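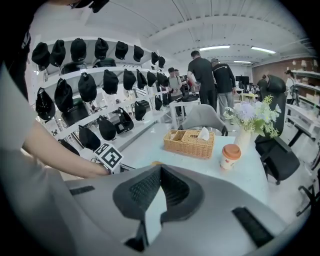
From: Evaristo Esquivel
To: Oninach Choir list
Re: Tenors

Chaltu Gebretsadik wrote:
> Could we learn the Drondier piece by April? It's only 22 pages.

It's 22 pages of tenors holding one note while the altos get the tune. I timed my breathing on page nine and saw a relative I hadn't thought of in years.

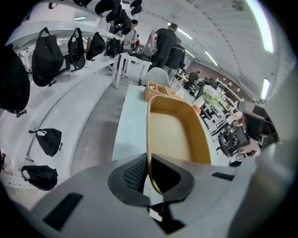 I'm willing to try it — slowly, and with the repeat cut. Zinash has the scores. Mine is missing page 14, and I'd like to keep it that way.

Evaristo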